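Ernerstead Hand-Held Gripper, two-finger version

The Ernerstead is a gripper that a person carries by hand to show a task which a robot arm will later repeat. Urnov builds it and Florner sells it with the pads already mounted. The weight with cable is 1,715 g, the opening between the pads is up to 122 mm, and the pad height is 55 mm.

Good practice asks that the operator is trained before the first recording. Keep the free hand away from the pads, wear close sleeves, and tie the cables so they do not hang over the work. 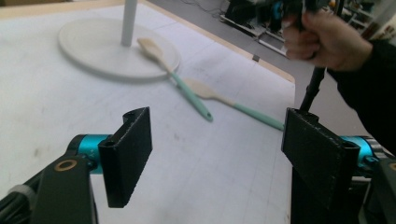

Page last changed: January 18, 2019

Kitchen tools such as spatulas are suitable for first training, laid flat on a clear part of the table. Scuffs on the pads are normal. Change a pad when the surface is torn or when it moves under the thumb.

The check sheet from Ekström is included in the box. Please fill it in before each shift and keep it with the serial number. The next edition will come in May.

Spare pads, pair: order no. 135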